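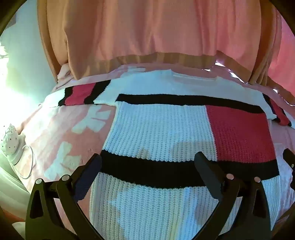

Text and gallery by Karla Bañuelos, 25 Apr 2019

Pledix is a hand-held gripper set sold in pairs by Norimance, for recording household jobs that a robot arm will later be trained on. The operator holds one in each hand and works as they normally would. We had a set on loan for our review and used it on clothing and ironing — work that shows up a stiff trigger very quickly.

The knitted top in red, black and white was the hardest piece we tried. The fingers have to come in low and flat to get under a thick knit, and the trigger needs a light touch near the end of its travel. Kavitha Lobo did most of the handling and got used to it within a morning. She would like a softer spring.

The set costs $2427 and comes with a case, two chargers and spare finger pads. Charging takes 60 minutes and we got 73 minutes of use from a full battery. Norimance says a left-handed trigger will be available in May.
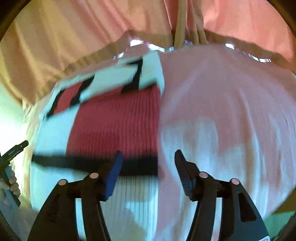
Pledix gripper at the colour-block knit, with blue pad on the left finger.

Full scores and the notes on setup are in the written review.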